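Ticket 1800 - Darko hand grippers, left unit drops out mid-recording
Product: Darko pair, on a trial from Nørgaard
Opened by: Sigrún Ladefoged
Status: open, waiting on supplier

Tuesday, first entry

Hello support! We've had the Darko pair on loan for a bit now and mostly I'm a fan, but the left one has started misbehaving and I'd like to sort it before we decide whether to buy. It goes like this. I start a recording in Lirik, both grippers show green, I get partway through folding a cloth and then the left jaw reading freezes. The right one carries on quite happily. No beep, no warning, and Lirik saves the file as if all was well, so I only find out when I play it back (grr).

Error in the log is code 124, "jaw stream stale". I looked it up in your handbook and it just says "check connection", so I've checked the connection. Lots.

What I've tried so far

Swapped the two cables over at the computer end. Fault stayed with the left gripper.

Restarted Lirik, then restarted the whole computer. Fine for a couple of takes, then the same again.

Put the left gripper on a different port, straight into the machine with no hub. Lasted longer - I got cheerful and made a cup of tea - and then 124 again.

Turned the sample rate down to 170. I think it helped a little but I wouldn't swear to it.

Reply from Cenora support desk, pasted in from email

"Thanks for the detail. Please check that the cable has slack where it leaves the back of the left unit, and try a short run with both units kept low over the table. Could you also confirm which firmware you are on?"

Firmware is version 2 on both, same as when they arrived.

Second entry, after lunch

Right, I did the low run as asked. Folding the yellow cloth again, as it's the one job I can do with these on without thinking about it. I kept both grippers near the front edge with the jaws pointing in at each other and let the left cable make a nice big loop out of the back before it goes down the side of the table.

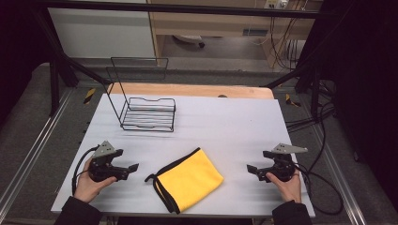
Third entry, cable slack

Much better with the loop! I got through a whole batch of folds without a single 124. Then I pulled the cable in snug again on purpose, and it froze on the second fold. Put the loop back, fine. So I'm fairly sure it's the plug at the gripper end being tugged when I turn my wrist inwards, and the right one gets away with it.

Could you tell me whether there's a clip or strain relief for the left unit? If it's a known thing I'd rather have the proper part than a blob of tape. And please, please could Lirik make a noise when a stream goes stale? Losing a take I can live with, but finding out an hour later is a pain.

For whoever at Nørgaard reads this about the trial: I still like them. They're easy on the hands and the jaws close nicely on thin cloth, which our old pair never managed. I just don't want to sign for a set with a wobbly plug, so can we keep the loan going until this is sorted?

Leaving the ticket open. I'm in until five if anyone wants to ring.

Sigrún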